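Sorting and Storing Chopsticks and Table Utensils

Reading time: 2 min

Empty every drawer and box that holds chopsticks before choosing a holder. Lay the sticks flat on the dining table, match them in pairs, and discard any that are split or warped.

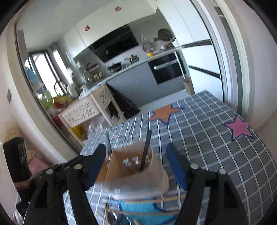
Bare wood needs air on all sides. Cardboard absorbs moisture and passes it back to the sticks, so use it only as a temporary tray. A small open-topped box like the tan one on the plaid cloth is adequate during sorting, with the wooden sticks bundled separately. Wash, then air-dry overnight.

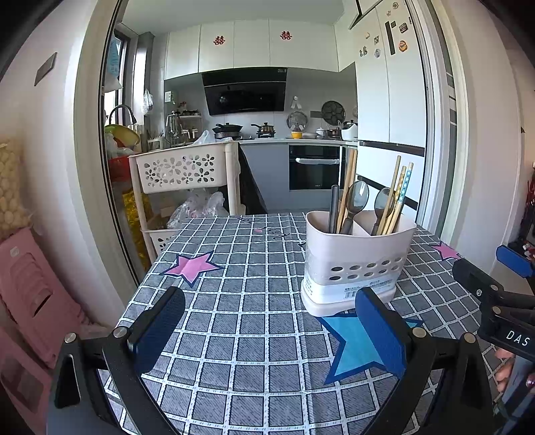

Ventilation matters more than capacity. A solid-walled jar traps water at the base, where mold starts. The white plastic caddy has holes in its wall and a divided interior, and it takes spoons and chopsticks together — load spoons bowl up. Rinse the caddy weekly.

Straws are stored apart from eating utensils. They are light and work their way down between the chopsticks.

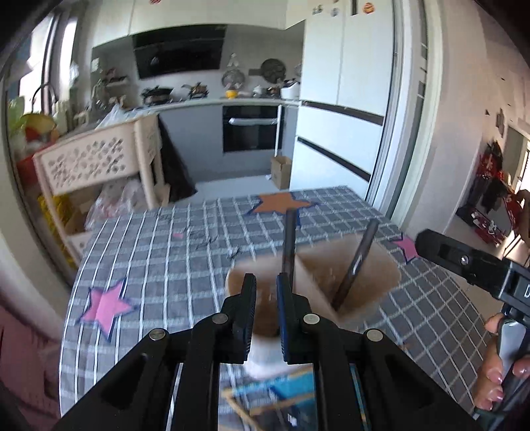
A wide paper cup is sufficient for them. Replace it when the rim softens. Keep all holders away from the stove; heat dries out bamboo and opens the grain.

Oil bare wood twice a year with food-grade mineral oil. November is a good month for one of the two.
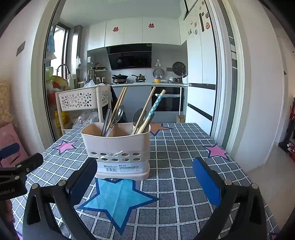
Divided holder with metal spoons and wooden chopsticks, label still on the front.

Comments (3)

Does this apply to lacquered pairs? Mine peel at the tips.

Soak the label in warm water first — it comes off in one piece.

I use the Sodanus rack. Same idea, drains faster.

Contact | © Flastaria Home Notes | Back to top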